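Burndale pauses two-arm robot cells after unexplained stops

Firm says nobody was in danger. Former clients are not so sure.

August 28, 2022

Burndale has paused work on its small two-arm robot cells after a run of stops in which one arm halted in the middle of a job while the other carried on moving. The company called it "a minor timing matter" in a short notice to customers. It did not say how many sites were affected.

The cells, sold under the name Clukance, are meant for fiddly jobs on a bench: opening and closing food containers, wiping out what is left in them, putting tools away in a case. Two arms share one tabletop and often hold the same item between them. If one stops without the other knowing, something has to give.
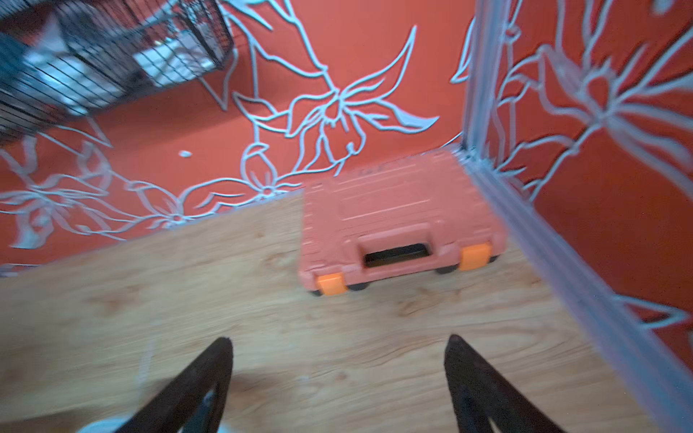

According to a fault log passed to us by a customer, one cell recorded 52 stops during June, and in 2 of them the second arm kept pulling on a container that the first still had in its grip. The log gives the same fault code, 846, each time. Burndale's own handbook lists that code as "reserved" and offers no advice beyond switching off and on again.

Asked what 846 means, the company said it was "an internal label" and that customers had no need to act on it. That is an odd thing to say about a code that comes up on the customer's own screen.

The notice blames a late signal between the two arm controllers. It says a software update will cure the trouble and that no parts need to be changed. Drestberg, which supplied the controllers, takes a different view. In a statement it said its units "report a stop at once" and that any delay must come from the way the cell is put together. Both firms say they are working closely with each other. Neither would say whether the fault had been made to happen on purpose in a test, which would seem a sensible thing to do before announcing a cure.

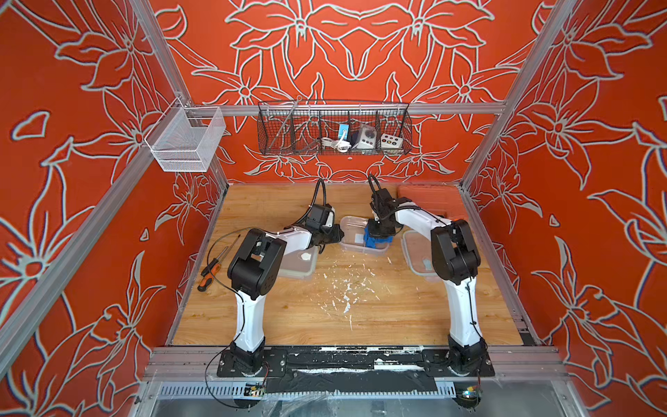
There is also the matter of the doors, or the lack of them. The Clukance cell has walls at the back and sides but is open at the front, and the sales leaflet makes much of how easy it is to reach in and move things about. Burndale says the arms are too weak to do real harm and quotes a gripping force of 50 newtons. It gave no figure for an arm that is still moving when its partner has stopped, and did not reply when we asked for one.

Rivera, a packaging firm that had two cells on trial, sent both back. It said the jobs themselves were done well enough but staff had got into the habit of reaching in whenever the arms went quiet, on the belief that quiet meant stopped. A printed warning has since been added to the handbook. It is on the last page.

Burndale has told remaining customers they may go on using the cells with one arm switched off. Several of the jobs in the leaflet need both, so it is hard to see what use that will be to anyone who bought a cell to do them. There is no offer of a refund in the notice, and no mention of pay for lost time.

The company expects to send out the update "shortly". It used the same word in June, when the first complaints came in.
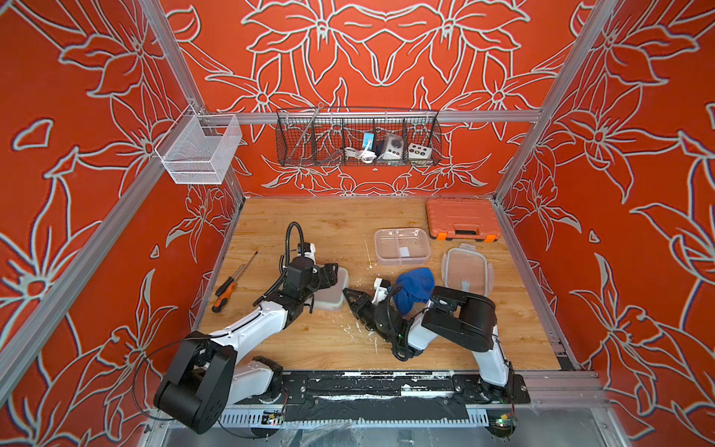 MORE IN: WORKPLACE SAFETY

Customers who have had a cell stop with code 846 are being asked by Burndale to save the log before they restart, as switching off clears it. The earlier advice, to switch off first, was still on the company's help page when this item was published.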